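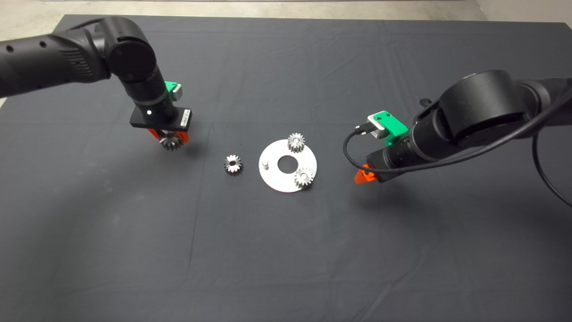 The Wania method is a procedure for teaching two-armed robots to put together small toothed parts, chiefly spur gears on a flat plate with upright pegs. It was developed at the Cenville workshop of the Wei project and is a form of imitation learning, in which a control program is fitted to recordings of a person guiding the arms through the job. Its supporters describe it as a general approach to close-fitting assembly. The published evidence is narrower than that.

Background

Putting a gear on a peg is an old test in robotics. The hole must be lined up with the peg to within a small margin, and where the gear has a neighbour the teeth must mesh as well. Factory machines have done this for decades with fixed jigs and known positions. The Wei project set out to do it with parts laid loose on a cloth and with small cameras mounted at the wrists, so that no jig would be needed.

Method

An operator guides both arms through the task while the camera pictures and joint positions are stored. The first report used 137 recordings. Those in which a gear was dropped were left out, a choice that drew criticism later, as it meant the program had no examples of recovery to learn from.

The part specific to the method is what its authors call the hover step. The arm holding the gear stops a short way above the work, and the program makes a fresh estimate of where the peg lies before the gear is lowered. The other arm may steady the plate or stay clear. How the program chooses between the two is not explained in the report, and readers have had to guess from the results.

Reported results

The project tested the trained program over 200 attempts and gave a success rate of 90 per cent. An attempt counted as a success if the gear ended on its peg, whether or not its teeth had meshed with the next gear. The report gives no separate figure for meshing, which many would regard as the harder half of the job.

A group at Flomham repeated the work with its own arms and published a short note on Mar 18, 2019. It found that the hover step helped when the plate had been moved a little from its usual place, but made hardly any difference when the plate had been turned. It also found that changing the lighting over the table did more harm than moving the parts. A reply from Cenville in April put the gap down to camera settings – it did not supply the settings.

Assessment

The hover step is cheap to add and has been copied in other work, with mixed reports. Whether it deserves to be called a method in its own right is disputed. Pausing to look again before making contact was common practice in camera-guided assembly long before the project began, and the first report cites little of that earlier work. Nor has the claim that the approach carries over to other parts been properly tested. The only trial outside gears, with 2 sizes of plain washer, was described in a single paragraph without figures.

See also

Imitation learning
Peg-in-hole problem
Two-armed manipulation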